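Visit report: Kadside manipulation lab, December

The lab is on the first floor of the Clusby building. Malathi Pai, who leads the planning group, gave the tour. We had asked to skip the hardware and spend the time on software.

Control stack

The arm controller takes joint targets from a planner called Liltley. Planning runs as a separate process and hands over a complete trajectory with time stamps. If a new plan arrives during a move, the controller blends into it at the next waypoint. A late plan is dropped and logged. Pai said the logging was added last year and has found more faults than the unit tests.

Planning time on the bench machine was 23 ms in the median case, and almost 60 ms with a basket wall close to the approach path. The collision model treats a basket as five flat plates. Rounded corners are ignored, so some valid grasps near the rim are rejected.

Perception

Segmentation is done per object from a fixed view. Woven surfaces give the most trouble: depth readings leak through the gaps and the back wall comes out ragged. The current fix is a plane fit with a loose outlier limit. Pale objects on a white top are handled by a second pass on colour alone.
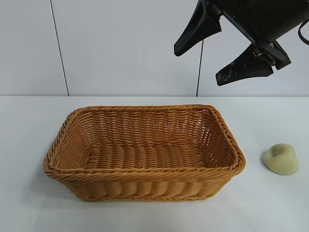
Replay tool

Pillai is the in-house replay viewer. It steps through a stored run and shows the planner's rejected candidates beside the chosen one. The set we were shown held 551 runs, of which 288 had been labelled by hand. Export is to plain CSV only. We asked for a copy of the log format and are waiting for it.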